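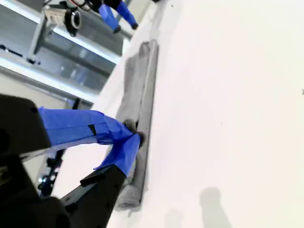
Left gripper closing on the gray towel, dark gray pads and blue tape.

So, the towel problem! If you read my post from September you know I had the folding routine running well enough to brag about it, and then I left it going for an evening of repeats and came back to a towel on the floor, an arm sitting in a protective stop and a log full of grasps that the software believed were perfect.

I love this kind of fault. I was grumpy for one evening and then I could hardly wait to get back to the bench.

First, what the log said. The routine picks up the rolled towel, lifts it, shifts it over and puts it back down. Before each lift it checks that the fingers stopped closing where they should with fabric between them, and that the motor current went up the way it does when you squeeze something. Both checks passed on every cycle, including the ones where the towel stayed on the table. The arm went up with nothing in its fingers, carried that nothing across, set it down very gently and reported success. I watched the replay three times because it's such a polite little performance.

It had done this 13 times before the bad one. On the bad one the towel was half held, so it swung, dropped over the table edge and dragged on the other gripper on the way down. The second arm felt a push it didn't expect and stopped itself, exactly as it should. That part worked on the first real try and I'm very happy about it.

My first guess was the pads. The old ones came in a bag from Durnwood and they'd gone shiny, so I swapped them for the softer dark gray ones from Jekwood, and things got better for a while. Then the false grasps came back. My second guess was the camera (it always is, I blame the camera for everything), and I spent a whole evening redoing the calibration. The numbers barely moved. Sorry, camera.

It was the tape. I wrap the fingers in blue tape so they're easy to pick out in the video, and I'd been patching it by adding another strip on top whenever a corner lifted. After enough patches there was a fat ridge on the inside of one finger, back from the tip. When the gripper closed, the ridge met the other finger before the pads had really pinched anything. Fingers stop, current rises, both checks pass. The software was measuring a very firm grip on my own tape!

I found it with a strip of paper. Close the gripper on the paper at the fingertips and pull: it slid right out. Close it again with the paper further back, against the ridge, and it tore before it would move. I laughed out loud in an empty room.

What I've changed so far:

Old tape all the way off before new tape goes on. It still creases where it goes around the finger, but the inside face stays thin.

A third check, after the lift. The arm raises the towel 40 millimeters, pauses for 300 milliseconds and compares the load with what it was before. No extra weight, no carrying. It opens up, goes back and tries again, and after a second miss it quits and beeps at me.

Lower speed on anything that passes near the other arm. Cycle time suffers a bit and I don't care.

A paper test on both grippers before any long run. I wrote it on the whiteboard in large letters.

I also moved the stop button. It used to live at the far end of the bench, so to hit it I'd have had to lean past a moving arm, and I really should have seen that one without a towel on the floor to point it out. Now it's next to the keyboard. If you have a setup like mine, go stand where you normally stand and reach for yours.

The load check has its own trouble, I should say. A rolled towel is light, and the reading drifts as the arm warms up, so the threshold that works at the start of a run is too jumpy later on. I'm re-zeroing before every pick for now. There's a filter in the Munance library that a reader suggested, and the Górecki notes on wrist sensors have a section on drift that I've only skimmed, so that's my reading for the week.

The target is 1000 cycles with no false grasps, on the same gray towel, and I'll post the log whichever way it goes. If you've got a better way of telling fabric from tape with nothing but finger position and current, please leave a comment — I'd love to try it.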